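Workcell Forum > End Effectors and Grippers > Product reviews
Thread: Skaleso two-finger kit with wrist camera – worth it for loose electronics?

tarn_bracket
Posted 7:42 am

Looking for opinions from people who have run the Skaleso kit in production or close to it. We are a small repair shop and need to sort returned drive assemblies after teardown: small motors with the lead still attached, round controller boards, that kind of thing. Parts arrive in molded bins and have to go into separate trays.

The quote from our reseller is 4000 for the gripper, wrist camera, mounting plate and a year of the pick software. There is a cheaper bundle without the camera that assumes you bring your own overhead unit. We already have an overhead camera from an older project.

Questions:
Does the wrist camera do anything useful that a fixed overhead unit doesn't?
How are the stock fingers on boards?
Is the software usable without the paid support tier?

ohmstead
Posted 8:15 am

We have had one since January. Short answers: yes, bad, and barely.

The wrist camera pays for itself if your bins have any depth. With a fixed overhead unit the arm blocks the view during the approach, so you commit to a pose and hope the part stays put. The wrist view lets you correct in the last stretch of travel. The software calls this "late refine" and it is off by default.

Stock fingers are flat plates. Fine on a motor can, poor on anything with parts standing up from it.

Muireann Cullinane
Posted 8:51 am

I disagree on the camera. We integrate these for customers and I have taken the wrist camera off more cells than I have left it on. It adds cable wear at the last joint, it adds cycle time, and at close range the fingers take up a good part of the view. A decent fixed camera and a bin that presents parts properly will beat it on throughput.

For a repair shop with low volume the cycle time may not matter. I would still price the Frimpong soft-tip set before deciding. It fits the same mounting pattern with an adapter.

ohmstead
Posted 9:20 am

Cycle time is a fair point. Late refine costs us 800 ms per pick. We run so few parts per shift that I don't care. If you feed a line, you will.

To show what the camera gives you, I pulled a view from our test bin with two of our usual parts in it, a motor on the upper section past the ledge and a round board on the lower floor. 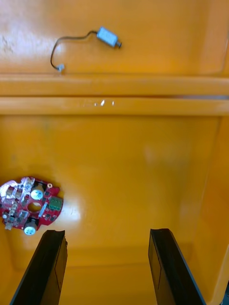
Wrist camera view, fingers open. Motor with lead at the top, red board at left.

Two things to note for the original question. First, the glare on the floor of the bin to the right of the board, and the washed-out area on the board itself. Glossy plastic and overhead lights are the main source of bad detections for us. Second, the board has two upright capacitors and a terminal block at the edge. With flat plates you want to close on the rim only, and the planner does not know that unless you draw the keep-out zones yourself.

kelvin_drift
Posted 9:48 am

That lead would worry me more than the board. Thin black wire with a small connector on the end. Does the segmentation treat the wire as part of the motor or ignore it?

ohmstead
Posted 10:05 am

Ignores it, mostly. The mask stops at the can. You get a good grasp on the body and the connector trails behind. On ours the connector would catch on the bin lip when the exit path was too shallow. Fix was a straight vertical lift before any lateral move. There is a setting called exit clearance. We have it at 29 mm and the snags stopped.

The shaft is the other thing. Keep it out of the closing direction or the fingers push the can around instead of gripping it.

Muireann Cullinane
Posted 10:31 am

Looking at that view, the glare is a lighting problem and you are paying for software to work around it. A diffuser over the cell or a matte bin would remove most of it. Kurier sells matte inserts cut to size. I would do that before touching detection thresholds.

Agreed on the keep-out zones. It is a weak spot in the Skaleso planner and has been since the first release.

ohmstead
Posted 10:44 am

We tried a diffuser. It helped with the boards and made the motor cans harder to separate from each other when they were touching. Matte inserts I have not tried. Do they survive solvent wipes?

Muireann Cullinane
Posted 10:58 am

Alcohol, yes. Anything stronger, no.

pivot_and_pray
Posted 11:36 am

Counterpoint on the support tier. We went without it and have been fine. The manual is thin but the config files are plain text and most of the defaults are sane. What you lose is the part library sync. With only a few part types you can teach them by hand in an afternoon.

We did have one gripper returned for backlash in the left finger. Replacement took almost 6 weeks, and support tier would not have changed that according to the reseller.

kelvin_drift
Posted 11:52 am

Same backlash here, also the left side. Check the set screw under the cover plate. Ours was not thread-locked.

tarn_bracket
Posted 1:10 pm

Useful, thanks. We clean with alcohol only, so I will ask Kurier for a sample insert. Our bins have a similar step in the floor, which is what made me doubt the overhead camera in the first place. Parts on the upper level sit closer to the lens and our current setup gets the height wrong.

Is anyone running the Surnetari depth add-on with this kit?

Muireann Cullinane
Posted 1:27 pm

One customer. It works on matte parts and drops out on shiny ones, motor cans included. For a stepped bin you can define two floor planes in the Skaleso software and skip the depth add-on. Menu is Workspace, Surfaces, Add plane. Measure the step with calipers and type it in.

ohmstead
Posted 1:40 pm

Seconding the two planes. Do it with the bin clamped. If the bin can shift in its fixture, the boundary between planes shifts with it and picks near the ledge will go low.

tarn_bracket
Posted 2:22 pm

Bins are not clamped at the moment. Will sort that first and ask the reseller for a loan unit with the camera. Will post pick rates for both part types when I have them.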